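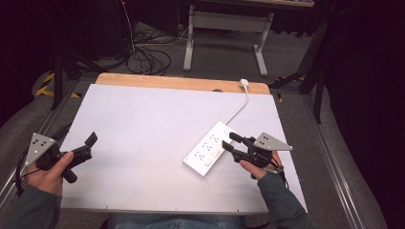 ## Who we are

Hi, we're Jostirum! I started the company with two old workmates and a rented room, and there are 5 of us now. We write software that helps robot arms learn everyday jobs from people - plugs, cables, lids, all the fiddly stuff.

Most of my day goes on Zokov, our planning tool. It takes the paths a person's hands make with a pair of grippers and turns them into moves an arm can follow. Hajdu is the perception side, and works out where things are on the table (power strips took us most of April, and I still grumble at white things on white boards).

We've got roughly 400 tasks in the library so far, and I'd love to see 800. Zoltosano, our first customer, runs both tools on its packing benches.

Got a job you'd like a robot to try? Drop us a line - we like the awkward ones best!

Page last updated 2020-09-04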